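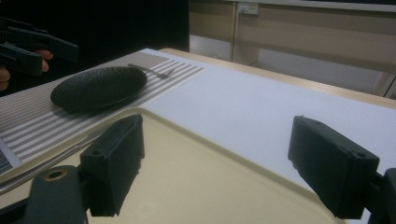

My right forearm has opinions about this week. I signed up for five days of teaching a robot to set and clear a table, and by Thursday lunch I was opening doors with my elbow.

Some background for those who only come here for the bread posts. My friend Cremilda Cordeiro runs demonstrations for a small outfit called Tritier, and they had a week of table work coming up and not enough hands. You don't need to know any programming. You need two hands, a fair amount of patience and a willingness to pick up the same fork until you stop believing in forks. I have waited tables in three different cities, so I figured I was overqualified (I was not).

The way it works is that you hold a gripper in each hand, squeeze to close the fingers, let go to open them, and do the job as if those were the only fingers you had. There's no arm attached while you're doing this. The camera rides along on the gripper and sees what the gripper sees, and later on somebody turns all of that into something a real arm can learn from. I asked Cremilda how that last part goes and she drew me a diagram on the back of a receipt, which I still have, and which I still don't understand.

The plate was my first problem. We had a black oval one with a low rim, and a low rim is a miserable thing to pinch when it's lying on a placemat. With your own hand you'd slide a fingertip under the edge without thinking. With two blocky pads you have to come in at a slant, get one pad down practically on the placemat, and close very slowly or the plate just scoots away from you. I chased it halfway across the table the first morning. Cremilda let me do it, too! She said afterward that everybody has to chase the plate a bit before they'll listen to advice about the plate.

Her advice, when I was finally ready for it, was to stop correcting so much. I had this habit of going in, hovering, backing out, going in again – basically dithering – and all of that gets recorded. If I hesitate over every pickup, then I'm teaching hesitation. She wants one smooth approach, and if you miss, you miss, and then you recover the way you'd want the robot to recover. She keeps the misses, by the way. A clean recovery is worth a lot to her. A wobble in mid-air is worth nothing.

Forks are their own thing. They lie so flat! My trick was to bring the pads down on either side of the handle until they just touched the table, then close, then lift with a tiny tilt. Heavier silverware is easier because it stays put while you fumble. The light ones spin. I got to a point where I could feel a spin coming and would ease off before it started, and I was absurdly proud of that. I told my sister about it on the phone for a good ten minutes and she was very kind.

Then there's the tray. Trays are big and the gripper opens only so far, so you hold the rim and you use both hands, and now you have to keep two grippers level with each other while walking your elbows across the table like a crab. Loading it is fine. Moving it loaded is where I started to sweat. I'd get the left side up, the right side would lag, and everything inside would slide down to the low end with a sound I can only describe as a restaurant closing.

Marcelino Bustamante had the station after mine on most days and he is annoyingly good. He used to run a lift at a warehouse and he moves like he's being paid by the gram of smoothness. I watched him clear a full setting, tray and all, in less time than it took me to get hold of the plate. When I asked him what the secret was he said to look at where the thing is going instead of at the thing. I tried it. I dropped a spoon on my foot. But the next day I tried it again and it sort of clicked, at least for the silverware, so thank you, Marcelino, and I'm sorry about what I said under my breath.

My total for the week was 102 demonstrations that Cremilda kept. I don't know how many she threw away and I chose not to ask. The whole group is aiming for 2,000 on table tasks before they move on to something with drawers, so I'm a pretty thin slice of the pie, but it's my slice. My best stretch was eight keepers in a row on Wednesday, right after a very large coffee, and I have been trying to recreate the exact size of that coffee ever since.

A few things I'd tell you if you ever get offered this kind of work. Wear short sleeves, or push them up and keep them up, because a floppy cuff wandering past the camera will ruin a take. Put the chair away and stand. Take the breaks even when you're on a roll, since your grip gets sloppy long before you notice it. Oh, and change the layout between rounds! I kept wanting to put everything back where it had been, all tidy, because that's how I was trained to lay a table, and Cremilda kept coming by and nudging the fork crooked or swinging the plate over a few inches. If it's always in the same spot the robot learns the spot. It hurt my soul a little to leave a fork pointing sideways, but I got there.

I haven't seen the results on an arm yet. Cremilda says they'll be running the first tries sometime in April and that I can come watch if I promise not to shout instructions. I've promised. What I'd really like to see is whether it picks up my tilt on the fork or Marcelino's, because his is flatter and I think mine is better – for light forks, anyway.

Back to bread next time. I have a rye starter in the fridge that hasn't been fed since before all this, and my hands should be up to kneading by the weekend.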